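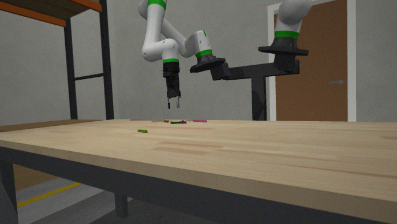

Long workbench and storage rack, Stemonum workroom

Stemonum Seed Library
Progress report to the Mahasneh Fund, second reporting period
Prepared by Dalal Obeidat, project lead

Summary

The grant pays for collecting, cleaning and lending vegetable and herb seed in the Lotik valley. Collecting is on schedule. Cleaning is behind by several weeks because the fall squash came in late and damp. Lending opened in August as planned. We are asking for one change to the budget, explained under Spending, and no change to the end date.

Collecting

We now hold seed from 16 growers, most of them on the east side of the valley where the older gardens are. The west side has been slower. Several families there have saved the same beans for decades but keep only enough for the next year's planting, and we did not want to take seed they would miss. We agreed with them to grow out a short row first and take our share from that. The first of those rows did well. One was lost to rabbits and will be replanted in the spring.

Beans and peas make up the largest part of the collection, followed by tomatoes, squash and dill. We have very little onion or carrot seed. Both need two seasons and careful storage of the roots over winter, and few people in the valley still bother. One grower has set aside carrots in damp sand for us and expects to plant them out after the last hard frost.

Each lot is written up when it arrives: the name the grower uses, where it was grown, the year, and anything they told us about it. We take down the name as spoken, even when we think we know the variety by another one. Two lots have already proved to be different plants sold to us under one name, and the notes made it possible to sort them out.

Cleaning and drying

Dry seed such as beans and dill goes through hand screens and then in front of a fan. Tomatoes are fermented in jars, rinsed and spread on coffee filters. The method we described in the application worked for both.

Squash was the problem. A wet September pushed the harvest back and the fruit went into curing late, so the seed came out heavy and stuck to the flesh. We washed it twice and dried it on screens, but the drying took much longer than we had allowed for. Part of one lot got mold and was thrown out. The rest is now below the moisture level we set for storage. Next season we will cut the squash in smaller batches and run the dehumidifier from the first day.

Germination tests

Every lot is tested before it is lent. We roll seeds in a damp paper towel, keep them warm and check them daily. Beans and peas tested well. Dill was uneven, and 3 lots fell short of our minimum. Those have been marked for growing out only and will not go into envelopes. Older tomato seed did better than we expected, including one jar the grower thought was dead.

The test records are kept on paper and copied into a spreadsheet at the end of the week. This has worked, although copying is slow and we found a few lines entered twice. We have added a column for the initials of the person who did the copying.

Lending

We have lent over 400 envelopes since opening. Borrowers take up to five at a time and are asked to bring some seed back after harvest, though we do not chase anyone who can't. It is too early to say how much will be returned. Beans go out fastest. Borrowers ask most often for tomatoes, and we ran out of the two popular kinds in the first month.

The envelopes from our first supplier tore along the glued seam. We switched to a heavier one from Wustoseo, which costs a little more and takes ink without smearing. Each envelope carries the lot number, the grower's name for the plant, the sowing time for the valley and the germination result. Several borrowers asked for larger type, and the next printing will have it. We have also gone over to color coding by plant family, so that returned seed can be put back with the right group even if the writing has rubbed off. 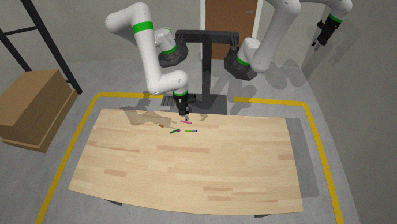 Spending

Spending is close to plan overall. Travel is under budget – most growers brought their seed in themselves. Drying is over, mainly from electricity and a replacement fan motor. The envelope change added a small amount to supplies.

We ask to move $999 from travel to equipment to buy a second dehumidifier. The one we have can keep up with beans but not with a full squash harvest. If the fund agrees before spring, the unit can be in place and tested well ahead of the next season.

Plans for the next period

Finish cleaning the remaining squash and dill lots.

Grow out the failed dill lots and the replacement bean row.

Hold an evening session on saving tomato seed at the Lotik library. It will start at 6:30 p.m. and be open to anyone, with jars and screens provided.

Print the larger labels and reissue the sowing calendar with corrected dates for peas. The first version gave dates two weeks too late for the lower end of the valley.

Receipts and the full list of lots are attached separately. The germination records can be sent on request.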